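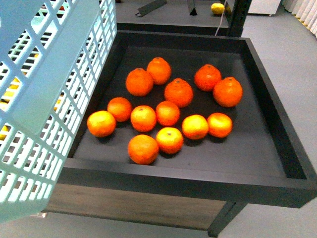 *Fig. 4.1. Oranges grouped in the middle of the tray, with the basket alongside.*

## 4. Loading the fruit

By now the Thorlacius stand should be upright, level and bolted together, with no important-looking screws left over. If there are some left over, go back to Section 3. We'll wait.

1. Wipe every tray with a damp cloth and dry it. Dark trays show dust, fingerprints and that one label you thought you had peeled off completely.
2. Bring the fruit to the stand in a basket. Don't pour. Oranges that are poured will find the floor, and then the underside of the stand, where you will meet them again in December.
3. Set the oranges down by hand in a loose group. Leave bare tray around them so that customers can pick one up without starting a landslide.
4. Turn bruised sides up, look at them, and take that fruit away. Turning bruised sides down is known in the trade as "facing" and in this manual as cheating.

**Note:** Oranges from one crate will not match in color. You may sort them if you have the afternoon free.

### 4.1 Handling the basket

5. Check where the handle meets the rim before you lift. The end should sit fully in its pivot.
6. Carry the basket level, with both handles together. Tilt it over a tray only when you want to see what's at the bottom. 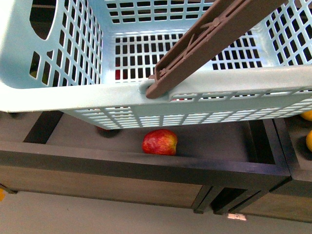

*Fig. 4.2. Handle end and its socket in the basket rim.*

**Caution:** Don't rest a full basket on fruit that is already on display. The fruit will lose.

### 4.2 Using the dividers

The raised dividers keep one kind of fruit from wandering in among another. They will not stop a determined shopper.

7. Give each kind its own compartment. Use the wider ones for whatever sells fastest and the narrow end for lemons and other things people buy one at a time.
8. Keep apples and limes on opposite sides of a divider. Gaurav Chaturvedi, who tested the Zisdale stand before this one, allowed them to mingle and spent a morning putting it right.
9. Walk to the end of the stand and look back along it. Anything perched on the lip of a tray goes back inside.

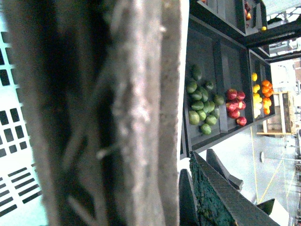

*Fig. 4.3. Limes, apples, lemons and oranges in the compartments.*

**Note:** Part 347 (spare divider) is packed in the small bag, which is packed in the large bag, which most people throw out.

### 4.3 Returns and leftovers

10. Collect stray fruit in an empty basket. Mangoes go in first, laid down gently, and nothing heavy goes on top of them.
11. Leave the white clips on the handle bars. They look like packaging. Please resist.
12. Stand the basket on a clear stretch of the display while you decide where its contents belong.

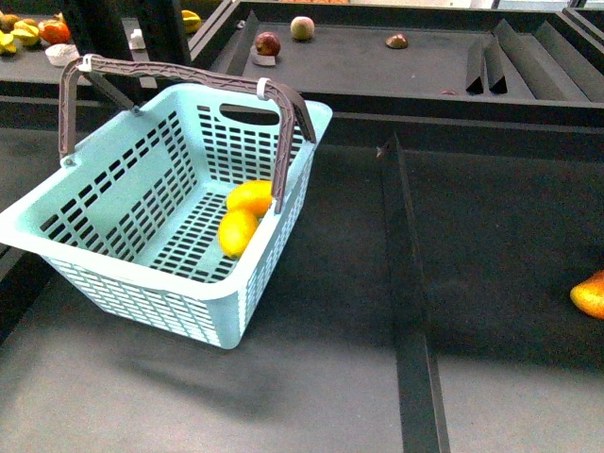

13. Put the mangoes in a compartment of their own, then take the basket away with you. A basket left on the stand gets shopped from, and sometimes shopped.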